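Besuch in der Textilpflege bei Nivau

Am Samstag waren wir bei Nivau in Dromley, einem Betrieb, der Handtücher und Bettwäsche für Hotels, Pensionen und zwei Kliniken aufbereitet. Der Tag der offenen Tür begann um neun, der Parkplatz hinter der Halle war da schon voll. Wer später kam, stellte das Auto an der Straße ab und ging den Weg am Zaun entlang zu Fuß.

Am Empfang gab es Besucherausweise und eine kurze Einweisung. Durch den Betrieb führte Slavica Petek, die seit dem Umzug in die neue Halle die Frühschicht leitet. Die Gruppen waren klein, so dass man auch neben den laufenden Anlagen etwas verstand.

Der Rundgang folgt dem Weg der Wäsche. Im ersten Abschnitt kommen die Säcke an, werden gewogen und sortiert. Farbiges und Weißes laufen getrennt, Frottee geht in eigene Posten. Ein Posten wiegt 50 Kilogramm, mehr nimmt die kleine Waschstraße nicht auf. Am Tag unseres Besuchs standen 263 Säcke auf dem Plan, für einen Samstag ist das normal. Unter der Woche seien es deutlich mehr, sagte Frau Petek.

Danach geht es an den Maschinen vorbei zu den Trocknern. Es ist warm dort und ziemlich laut. Interessant war der Hinweis, dass Handtücher nicht ganz durchgetrocknet werden. Ein Rest Feuchtigkeit bleibt im Gewebe, damit der Flor nicht hart wird. Die Bettwäsche kommt noch feucht in die Mangel und ist danach glatt und fertig gefaltet.

Bei den Handtüchern ist das Falten aufwendiger. Sie kommen als Knäuel aus dem Trockner, und irgendjemand muss die Ecken finden. Im Nebenraum, der zweiten Station des Rundgangs, ging es nur um diesen Schritt. Marin Janevski zeigte dort an einem Tisch die gängigen Faltungen: einmal längs und zweimal quer für das Regal, gedrittelt für den Wäschewagen, gerollt für den Wellnessbereich. Die Besucher durften es selbst versuchen. Bei den Badetüchern reichte meine Armlänge gerade so.
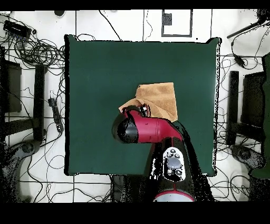
Foto: Nivau / Textilpflege

Das hellbraune Handtuch liegt zusammengelegt und gestaucht auf einer dunkelgrünen Unterlage, unten links steht der Stoff als knittrige Kante hoch. An solchen Kanten erkennt man nach Auskunft von Herrn Janevski, ob ein Tuch noch einmal ganz geöffnet werden muss. Wer nur oben glattstreicht, schiebt die Falte nach innen, und der Stapel wird schief. Er legt ein Tuch deshalb erst flach aus, zieht es an zwei Ecken nach und faltet dann von der kurzen Seite her.

Auf meine Frage nach den Farben hieß es, dass die meisten Kunden bei Weiß bleiben. Brauntöne werden vor allem von Pensionen bestellt, die Serie heißt Ota und kommt vom Lieferanten Dumitrescu. Nach vielen Wäschen wird der Ton etwas heller. Neue Tücher werden daher nicht einzeln nachgelegt, sondern im ganzen Satz getauscht.

Die letzte Station war das Lager. Die Regale sind nach Kunden geordnet, jedes Fach hat eine Nummer. Fach 815 war offen und diente als Muster: Duschtücher unten, Handtücher in der Mitte, Waschhandschuhe oben, die Faltkante immer nach vorn. So lässt sich ein Stapel zählen, ohne ihn herauszunehmen.

Zum Schluss gab es Kaffee und belegte Brötchen in der Kantine. Der Rundgang dauerte mit Fragen gut anderthalb Stunden, der Eintritt war frei. Für Kinder war ein Tisch mit Stoffresten vorbereitet – unserer wurde gut genutzt. Feste Schuhe sind zu empfehlen, in der Waschhalle ist der Boden stellenweise nass.

Der nächste Termin ist im April geplant. Gruppen ab 3 Personen sollen sich vorher telefonisch am Empfang anmelden.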